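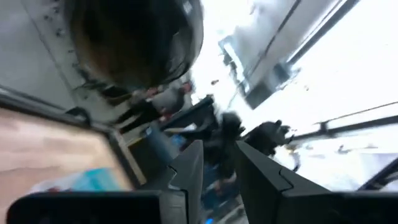 Home & Habits | Small Spaces

My table has a job now

I used to own a table I hadn't seen the top of since December. I knew it was tan because I remembered buying it. Everything I carried through the front door landed there: mail, gloves, the bag I'd been meaning to mend, wrappers from things I'd already put away, and always, always a cup.

So when my friend Tainá Batista invited me to spend a Saturday clearing hers (she'd read my column and thought I could use the practice, thanks Tainá!), I said yes and brought cookies.

She rents the upper floor of a house in Zeltomley that went up in 1880, with sloping floors and closets about as deep as a cereal box. Storage is a sore subject. Her neighbor Valdir Arruda had come up to help too, and he has a rule he swears by: pick a thing up once, and don't let go of it until you're standing where it lives. I lasted five minutes. I picked up a dish towel, went to the kitchen, saw the kettle, made tea, and came back with the towel still over my shoulder and one more cup for the pile.

Valdir was very nice about it.

What worked better for me was going by softness, silly as it sounds. Cloth first, all of it, straight into a bag. Then paper and packaging, where you find out how many boxes you've been saving for a return you'll never make. Tainá had two from Cludard, a lamp and some hooks, both long past the deadline. The hooks went up that afternoon! The lamp is mine now.

Cups and bottles came last, and you can carry those out in one trip if you're brave and own a tray.

We quit at 6 with the chairs still covered in coats. Tainá says the chairs are a separate project, and she wants a bench with a lid from Bittencourt before she'll even talk about them. I think a row of pegs would do it. Valdir thinks she has too many coats, and he may have said so one time too many, as he went home without any cookies.

I did my own table the next morning. It has a scratch down the middle I'd completely forgotten.

Filed under: Decluttering, Friends
48 shares | 5 comments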